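4.2 Why people open the box (or don't)

I went into this part of the study pretty sure that money would explain everything. If a new computer costs too much, you fix the old one, right? Well, the interviews didn't go that way at all. I talked with eleven households between the spring and September, and the word I heard most often was "scared." People were scared of breaking something, scared of static, scared of looking silly in front of a teenager who knows more than they do. Price came up too, but usually later, once we'd finished the coffee.

What surprised me (and I should have seen it coming, having grown up in a house full of dead radios) was how much the case itself mattered. A few people told me they would happily swap a part in a desktop but wouldn't dream of touching a laptop. One woman in Alcombe put it like this: "With the big one I can see where things go." She had never opened hers! She just liked knowing that she could. I started calling this the comfort of the side panel in my notes, and the name stuck — see Figure 4 for the kind of view she meant.
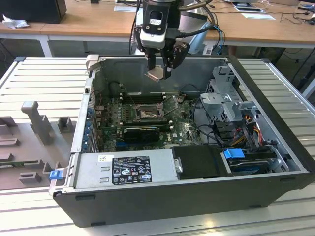

Figure 4. Interior of a desktop tower with the side panel removed. The CPU socket is empty; the memory slots lie above and to the left of it.

Sofia Patrício, who did the second round of coding with me, read the same transcripts and came away with a slightly different idea. She thinks the fear is mostly about blame. If a shop breaks your computer, it's the shop's fault, and if you break it, you get to hear about it at dinner for years. We went back and forth on this for a good while, and in the end we kept both codes, "fear of damage" and "fear of blame," and let them overlap. They overlap a lot. Two households talked only about blame, and both of them shared one machine among several adults, so I do think she's on to something there.

I'd be careful about reading too much into the age differences. Our older participants were more willing to try a repair than I expected, but most of them had come to us through the Filtano repair evenings, so they were hardly a random bunch. Section 4.3 looks at those evenings in more detail.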